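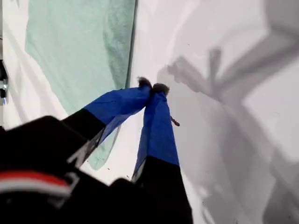

Clernby Retrieving Dummy, Standard Weight

I started sewing these at my kitchen table in Tindton because I was fed up with shop dummies that split along the seam halfway through the season. My two spaniels are hard-mouthed little so-and-sos when they're young, and if a dummy gets through a puppy winter with them it'll get through most things. The Clernby is the one I've kept coming back to, and it's the one I'd tell you to buy first if you've got a gundog at any stage past the very basics.

It's a canvas dummy with a proper throwing toggle on a short rope. The canvas is washed before I cut it, so it's already soft when it reaches you (no need to leave it out in the rain for a week like my old trainer used to tell us!). Filling is a sealed inner bag, so it floats, and it floats level too, which your dog will thank you for on a choppy pond. I double stitch both ends and then go round the toggle end again.

Colours are green, orange and a plain natural. Get the green for memory work and hunting in cover, and have at least one natural for young dogs who need to see what they're being sent for. Orange is really for you, so you can find the thing afterwards.

You'll want 3 to get going properly. One dummy is fine for the garden but you can't set up a decent memory retrieve or a split with it, and you'll spend your evening walking backwards and forwards. I do a set for £40, or they're £14 each. The puppy size, which I call the Zavik after my first bitch, is on its own page and is a good bit lighter. Don't start a tiny pup on this one.

A few things I get asked. Yes, you can put fur or feather on it: a rabbit skin goes on nicely with two stout elastic bands, or look at the Baptiste sleeve, which laces up and stays put. No, it isn't a chew toy, please don't leave it in the kennel overnight, I can't replace one that's been eaten. It will fit a normal game bag but not a coat pocket, whatever my husband says.

To clean it, rinse in cold water and hang it by the toggle somewhere airy. Don't tumble dry, and keep it off the radiator.

I make them in batches of 20 and they do go quickly from August onwards. If your colour's showing as sold out, drop me an email and I'll put one aside from the next lot. Orders in before noon normally go out the same afternoon, except when I'm picking up on a shoot, and then it's the day after.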